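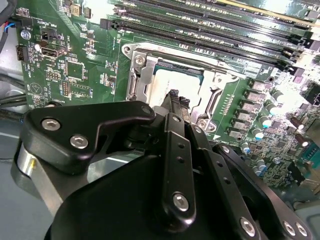 Memory notes on a secondhand server board

By Sanaa Abou Zeid
October

The database at Samonte had been slow since the index outgrew memory. The index takes 269 GB on disk and the old host could hold less than half of it. Every cold query went to storage, and the median lookup time went up with each import.

My first attempt was to tune the cache. I raised the page cache share, lowered swappiness and pinned the hottest tables. This bought 3 weeks. The import job, which we call Seltis, then added another batch and the gains were gone.

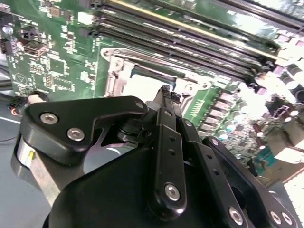
The second attempt was to change the block size. Seltis writes rows in groups of 1,024, and the default block split each group across several reads. Matching the two cut the read count, but only for sequential scans. Random lookups did not change. I should have profiled by query type before touching anything.

What remained was capacity. Before buying modules, check the board manual for the order in which slots must be filled. Uneven population can drop a memory channel, and the machine will still boot without a warning. I lost an evening to this on an earlier host, Jurik, which ran at half bandwidth for most of a year.
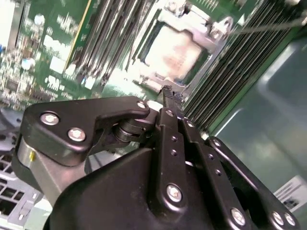
Green server motherboard, upper part of the picture.

After any memory change I run a full test pass overnight, then a bandwidth test, and keep both results in a text file next to the serial numbers. The bandwidth number catches channel faults that the pass/fail test does not.

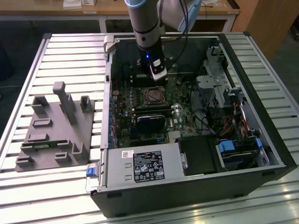 Dell tower on its side, panel off.

The target for the new host is 400 lookups per second at peak. I will post the numbers once Trirnska has been migrated.

Last updated: October
2 comments | 3 shares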